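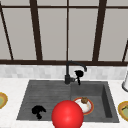
第四章 家庭用水与水费计量

本章讨论一户人家一天之内把水用在哪里，这些水如何计量，水费又怎样算出。学完本章，应当能读懂水表，能填写用水记录表，并能根据两次读数求出某一时段的用水量。

4.1 水从哪里用掉

家庭用水一般分为饮用和炊事、洗涤、沐浴、冲厕、清洁五类。各类所占比例因住房条件和生活习惯而异，不宜直接套用别处的数字。Kistside镇在2月做过一次入户登记，共收回有效记录表400份。登记表把厨房用水单列一栏，原因是厨房龙头开关次数多，每次出水量小，住户往往估计不准。 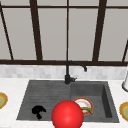 图4-1 厨房窗前的水龙头

记录厨房用水时，先关闭其他用水点，读一次水表，用水结束后再读一次，两次读数之差就是本次用水量。水表以立方米为单位，红色指针指示小数部分。1立方米等于1000升。例如Brirneo小区某户上次读数为921立方米，本次读数为934立方米，则两次抄表之间用水13立方米，即13000升。

抄表时常见的错误有两种：一是把小数位当作整数位读入，二是指针停在两个数字之间时取了较大的一个。遇到后一种情况，应取较小的数字。

4.2 洗涤用水

洗菜、洗碗可以用流水，也可以用盆或水槽蓄水。用流水时，用水量等于流量乘以时间；蓄水时，用水量等于每次蓄水的体积乘以换水次数。两种方式哪一种更省水，要看流量、时间和换水次数，需经计算才能比较。
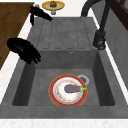
Ueda在试用本章后来信提出，蓄水洗涤不一定省水，她所在班级连续记录了14天，换水三次以上的家庭，用水量反而高于间断开关龙头的家庭，建议教材把换水次数列为必填项。本版记录表已按此修改，见表4-2。

思考与练习

1. 连续七天在同一时刻读取家中水表，填入表4-2，算出每天的用水量。

2. Vidach牌水表的说明书规定了最小流量。查阅自家水表的同类数据，说明龙头滴漏时水表为什么可能不转动。

下一节介绍阶梯水价。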